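The dishwasher started leaving grit on everything in May, so I finally worked through the water side of it properly. These are my notes, mostly so I don't have to rediscover them.

Our supply is hard. The strip I dipped at the kitchen tap read 300 ppm, and the machine's softener had been set for something much milder by whoever installed it. The setting is buried in a service menu: hold the start button, turn the dial to the third position, wait for the light to blink. Mine was on 1. I moved it to 3 and refilled the salt.

Salt type matters less than grain size. Fine table salt packs down in the reservoir and blocks the flow. I use the coarse bags from Jilstead, which dissolve slowly and leave very little sediment. 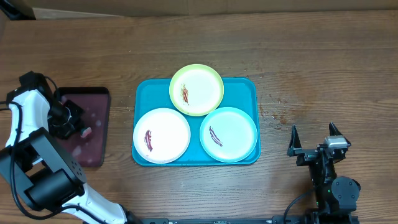

The filter was the second problem. It comes out with a quarter turn, and the fine mesh cylinder separates from the flat plate underneath. Mine had a gray film that didn't rinse off under the tap. I soaked both parts for 30 minutes in warm water and citric acid, then brushed the mesh from the outside in. A replacement from Filtgate fits, but the seal is slightly thinner than the original - seat it twice and check that it locks.

Kosmas Mavromatis wrote to me after the last post and suggested checking the spray arms as well. Good call. The lower arm had 13 holes and four were plugged with scale. A wooden toothpick clears them without widening the opening. Don't use wire.

I then ran one empty cycle at the highest temperature and cut the detergent dose by a third. The grit is gone. Glasses still come out with a faint haze, which may be etching, and no setting will fix that. I'll test the rinse aid dose next.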